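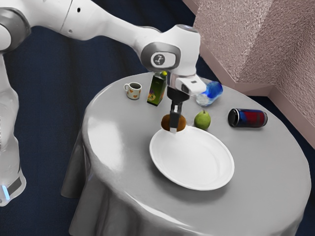

A round table with a white robotic arm reaching over it, in a computer-rendered scene.

Nendbridge library to stay open later from February

22 June 2026

Nendbridge Library will stay open until 9 pm on four nights a week from next February, after council voted to fund the longer hours for a one-year trial.

The branch on Palacios Street now closes at 5.30 pm. Residents have asked for evening access for years, and a petition with 1146 signatures was tabled at the May meeting.

Branch manager Saskia Quinlan said the building was busiest in the hour before closing, mostly with high school students and people stopping in on the way home from work.

"We end up asking people to pack up just as they've settled in," she said. "The study rooms are booked out most afternoons and we've had to turn groups away."

A survey run by the library drew 181 responses. Of those, 94 people said they would use the branch after 6 pm at least once a week.

The trial will cover staff wages, extra cleaning and better lighting in the rear car park. The children's area will close at 6 pm as it does now, and Saturday hours will not change. The library will remain closed on public holidays.

Councillor Keyvan Hashemi, who moved the motion, said he wanted to see the figures before committing to anything permanent.

"If the place is full at eight o'clock, we'll keep it going," he said. "If it's empty, we'll look at which nights are worth it."

Councillor Guadalupe Zavala voted against the plan. She said the money would be better spent on the mobile library, which visits Clonadari only once a fortnight.

"People out there can't get to an evening session in town — there's no bus back," she said.

Council staff will report on visitor numbers halfway through the trial. Two casual positions will be advertised in spring, with details to be posted at the branch and on the council website.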